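4. Preparing the Robot for a Club Session

4.1 Clear the floor inside the taped rectangle.
4.2 Set the laptop on the main table and log in with the Puma team account.
4.3 Lay the handheld controller on the side table – do not switch it on yet.

CAUTION: Keep loose cables away from the arms.
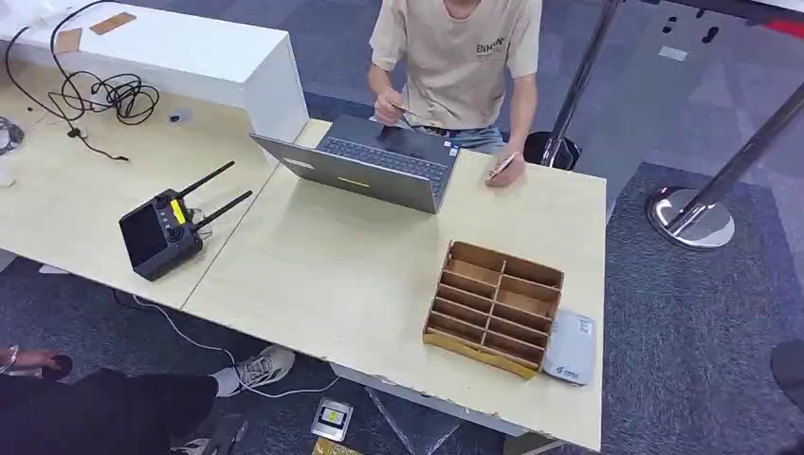
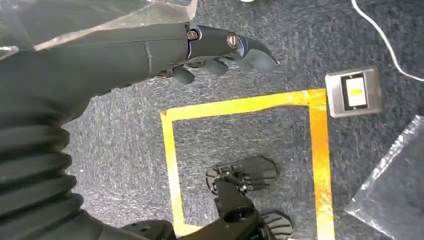 4.4 Load the Jiston profile. Loading takes almost 41 seconds.
4.5 Open and close each hand 2 times at low speed.
4.6 Write any fault code in the log and tell Katherine Cáceres before continuing.

NOTE: Code 529 means a finger joint needs to be homed. See section 6.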